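Jilik punch trackers: six weeks on the bag
Posted March 2022

I've wanted a set of punch trackers for ages and kept talking myself out of it, mostly on the grounds that I know perfectly well when I've been lazy on the bag and don't need a phone to confirm it. Then my sister-in-law gave me a pair of Jiliks for my birthday and that was the end of the argument!

You get two little pods, a charging cradle, a short cable and a pair of sleeves that sit over your wraps. Each pod goes in at the wrist, under the cuff of the glove, and talks to an app on your phone. The left and right are marked, but the marking is a tiny raised letter on the back that I can't read without my glasses, so I've put a dab of red nail varnish on the right one. Do that on day one. I did a whole session with them swapped and was told I have a ferocious right jab, when I'm orthodox and my right hand mostly stays at home by my chin.

Setting up took me a quarter of an hour, most of which was the app wanting an account, a password with a symbol in it, my weight, my stance and my "fight goal". I'm forty-six. My fight goal is to get up the stairs at work without holding the rail. I picked General Fitness.

Once they're paired they do stay paired, I'll give them that. I press the button, both lights go blue, I glove up and off we go. The only drop-out I've had was when I left my phone in the changing room at the far end of the gym, and even then the pods kept the rounds in memory and sent them over when I went back for it.

How accurate are they? I asked Ashton Te Moana, who coaches the evening class at Ruddock's and has far more patience than I deserve, to help me test them. He stood next to the bag with one of those clickers they use on nightclub doors and counted everything I threw, while the Jiliks did the same on my wrists. His clicker said 1849 and the app said 2127. That's quite a gap! He was a bit put out until we went through it round by round, and nearly all of the extra came from the rounds where I'd been slipping and rolling. The trackers seem to count a sharp hand movement as a punch, so if you pull your guard back up in a hurry or paw at the bag to stop it swinging, you get the credit. On straight combinations, jab, cross, jab, cross, the two numbers were close enough that I'd blame Ashton's thumb.

So you can't take the total as gospel. I don't mind much, because it's wrong in the same way every time and I'm only comparing me with me. If you're a coach hoping to compare one boxer with another I'd think twice. A busy mover with twitchy hands is going to look like a machine next to someone who stands still and whacks it.
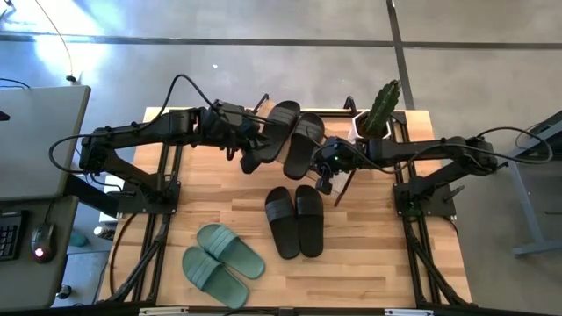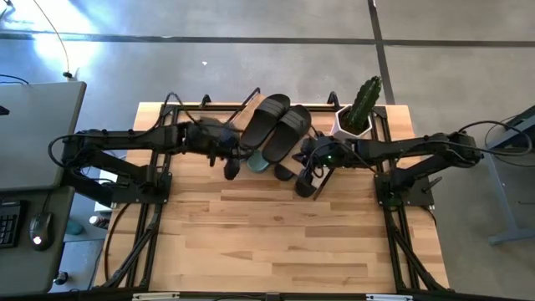 Butcher-block table, with footwear

The breakdown by punch type is the bit they push hardest in the advert, and it's patchy. Straights, very good. Hooks, good as long as I turn them over properly (a lazy one gets logged as a straight, and I suppose I had that coming). Uppercuts are hopeless. I did an entire round of nothing but uppercuts and the app gave me a cheerful little pie chart made almost entirely of hooks. Ngaio Kerslake, who trains on the bag next to mine, borrowed them for a session and had exactly the same thing, and her uppercut is a proper one, so it isn't just me.

Speed is shown for every punch and I try not to look at it. Power is a made-up score out of a hundred and I have no idea what it's measuring. I got my best ever score from flicking my hand to get sweat out of my eyes.

What I do love is the round-by-round graph. I'd always thought I faded at the end of a session and it's the middle where I go missing. Rounds four and five are dreadful, a great big dip, and then I perk up again once I can smell the finish. Knowing that has changed how I train more than anything else in the box. I now do body shots in four and five so I've got something to concentrate on, and the dip is smaller, if not gone.

Comfort next. The sleeves are stretchy and a bit thin, and I've already got a bobbly patch on one where it rubs on the glove lining. With my ordinary Grekuler gloves, which have a wide velcro cuff, I can't feel the pods at all after the first minute. With lace-ups it's another matter. Leonie Kereama tried them under hers and had a sore spot on the wrist bone by the end, and whoever was lacing had to keep stopping to shuffle the pod round. If you only own lace-ups, try before you buy if you possibly can.

They're not for sparring either. It says so in the booklet, in fairness, and Wiremu won't have anything hard inside a glove in his ring anyway. Bag, pads and shadow boxing only. Shadow boxing works better than I'd expected and I quite like it at home in the kitchen with the radio on.

Battery life is claimed at 18 hours. I haven't sat there with a stopwatch, but I charge mine at the weekend, train three evenings, and have never had one die on me. The cradle is light and slides all over the shelf, and you have to drop the pods in dead straight or they don't charge, with no warning on the phone to say so. Check for the orange light before you walk off.

A word on the app's nagging. By default it sets you a target of 3000 punches a session and sends a message with a sad glove on it if you fall short. I turned that off in the first week. It made me throw rubbish just to get the number up, all arm and no feet, and Ashton spotted it before I did and made me do a round with my hands behind my back as a punishment. The setting is under Profile, then Motivation, then right at the bottom. Turn off the weekly league while you're in there, unless you enjoy being beaten by a stranger called BigPravesh. (I've since found out it's Pravesh Visser from the morning class, so we've had words.)

Good things: easy to pair, solid on straights, brilliant round graph, memory when the phone's out of range.

Less good: useless on uppercuts, overcounts if you move a lot, thin sleeves, slippery cradle, silly power score.

Four out of five from me on the strength of that graph, or three if you live for the uppercut. I'm told there's an app update due in April that sorts out the punch types, and if it does I'll come back and change the score.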